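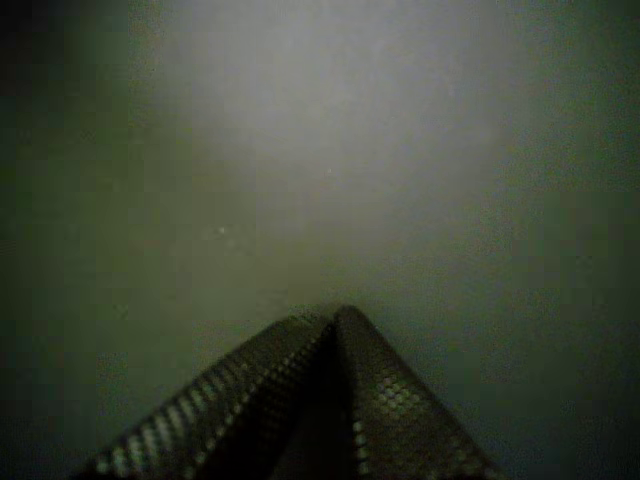
Salim Rashidi asks whether the Cernis gripper can be built without a lathe or a mill. It can. Every part is either printed, cut with a hand saw or bought in, and the questions below cover most of what people get stuck on once they have started.

## Cernis gripper – build FAQ

### Which printer settings should I use?

Print the finger cores at 60 per cent infill and lay them on their sides, so the layers run along the length of the finger. Cores printed upright split near the tip. The palm plate is less fussy.

### What goes on the fingers?

A dark, dimpled grip skin, wrapped over the core and glued on the inner face first. Leave it clamped overnight. Some builders have used bicycle handlebar tape; it works, but it creeps under load and has to be redone every couple of months.

### My fingertips don't meet evenly. Is the core bent?

Check the pivot screws before you blame the print. With the gripper closed, the tips should come together along their whole width. If one side touches first, slacken both pivots, close the fingers by hand and tighten again in small steps, left and right in turn. Po-yen Wu's jig for this is in the drawings folder. A gap further down between the fingers is normal – they are meant to lean in towards the tip.

### How tight should the cable be?

Tight enough to take up the slack with the fingers fully open, no more. Overtightening makes the servo hum at rest and it will get hot.

### Which servo and supply?

Any standard-size metal-gear servo that fits the cut-out. Give it its own supply and share only the ground with the controller board. Most reports of the board resetting when the gripper closes come from running both off the USB lead.

### The camera picture is grainy and dark at the sides.

The wrist camera raises its gain when there isn't enough light. Fix the exposure in the settings file and add a lamp. A glow in the upper part of the picture is usually a lamp reflecting off whatever is behind the work, so move the lamp before changing anything else. Small bright specks may be dust on the lens cover.

### How often does it need looking after?

Every 100 hours of running, check the cable for fraying at the palm and put a drop of light oil on the pivots. Keep oil off the skin.

### Can I use the older Bradska palm?

Only with revision 27 of the adapter. Earlier ones foul the cable guide. Halima Gachanja keeps the current file in the workshop share, under "palm".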